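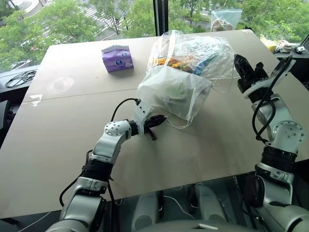
I started selling these little drawstring bags because I was fed up with toy bits living in whatever carrier bag was nearest the door. The Triddale is the middle size of the three I make, and it's the one I'd pick if you only want one. It's white, you can nearly see through it but not quite, and it puffs out into a nice round shape with the thin white drawstring hanging off the bottom edge when you lay it down -- handy for grabbing! A clear plastic bag does the job for a while, and you can spot the yellow and orange and green bits straight away, but mine always split at a corner by July.

The Triddale comes in white only for now (I did try a grey, and it looked like a dishcloth). Wash it at up to 60, turn it inside out first, and leave the string untied or you'll be picking at the knot for ages. I'd keep it out of the tumble dryer.

Sizes, if you're comparing: the Sondis is the small one, good for dice and cards, and the Oyewole is the huge one I named after my gran's side of the family.

Orders go out on Wednesday mornings, and I pack them all myself, so pop a note in the box at checkout if you need a few sent together. Any questions, just email and ask for me.

Ekaette Obi, Zultora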